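Mesa Puesta – Zurnon
Notas del conjunto de datos y guía de uso

Versión 2 del conjunto. Mantenimiento: Tibor Kerekes y Si-eun Ha. 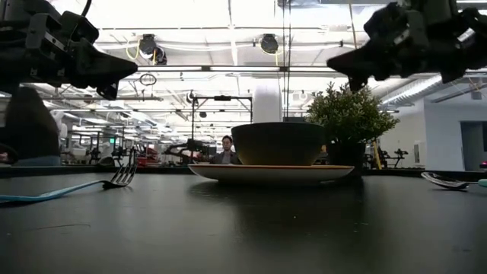 El conjunto reúne 1,351 registros de servicios de mesa sencillos, para una persona, con la vajilla apilada o repartida y los cubiertos a los lados. Cada registro tiene una imagen fija y una ficha de texto con las piezas presentes y su posición relativa. La primera versión solo tenía fichas; las imágenes entraron con la segunda.

Qué se considera un servicio

Un servicio lleva como mínimo un plato y un cubierto. El cuenco es opcional. Si hay cuenco, puede ir sobre el plato o al lado, y la ficha lo distingue con el campo "apilado". Las plantas, los jarrones y cualquier otra cosa que no sirva para comer se anotan como adorno, estén o no cerca del plato.

Los vasos quedaron fuera. Estaban en la propuesta inicial de Deok-su Ko, pero las fichas de cristal transparente salían muy desiguales de un anotador a otro y se retiraron.

Campos de la ficha

id: número de registro, sin ceros a la izquierda.
piezas: lista de piezas, de izquierda a derecha según se mira la mesa.
apilado: sí o no.
adorno: texto libre, puede quedar vacío.
color: un color por pieza. Si el borde o el mango es de otro color, se escribe después de una barra.
superficie: claro, oscuro o con mantel.
notas: texto libre.

Ejemplo de ficha

piezas: tenedor, plato, cuenco, cuchara
apilado: sí
adorno: planta en maceta negra
color: tenedor metal/azul claro; plato blanco/naranja parduzco; cuenco gris oscuro; cuchara metal/verde menta
superficie: oscuro
notas: planta detrás del cuenco, a la derecha

Criterios de anotación

El tenedor y la cuchara se anotan aunque solo se vea una parte, siempre que la parte visible baste para reconocerlos. Un mango suelto sin cabeza visible se anota como "cubierto sin determinar".

No se corrige la colocación. Hay registros con el tenedor torcido o con los cubiertos cambiados de lado, y la ficha recoge lo que hay. El campo "piezas" no sigue ninguna norma de protocolo.

Los reflejos de la vajilla en una superficie lisa no cuentan como piezas. En la versión 1 se habían colado 7 fichas con el cuenco duplicado por este motivo – las corrigió Seung-woo Seol. Las motas y rayas del tablero tampoco se anotan, salvo que tapen una pieza.

Con los cuencos oscuros hubo dudas de color. Si la parte baja tira a otro tono, se deja el color dominante en "color" y el matiz en "notas". No se usan nombres comerciales de esmaltes.

Limitaciones conocidas

Predominan las mesas oscuras. Hay pocos manteles y casi ningún estampado. La comida no aparece en ninguna ficha, así que el conjunto no sirve para distinguir un plato lleno de uno vacío. Tampoco hay medidas: "llano" y "hondo" se asignan a ojo y conviene tratarlos como orientativos.

Cuando la vajilla se ve casi de canto, el interior del plato no se aprecia. En esos casos el color corresponde al exterior y al borde.

Cambios pendientes

Separar "adorno" en dos campos, tipo y posición.
Revisar las fichas con más de un cuenco (Seung-woo Han).
Unificar "verde menta" y "verde agua", que ahora conviven sin criterio claro.

Los errores se comunican indicando el id y el campo afectado. Si el cambio toca "piezas", hay que adjuntar la ficha completa corregida.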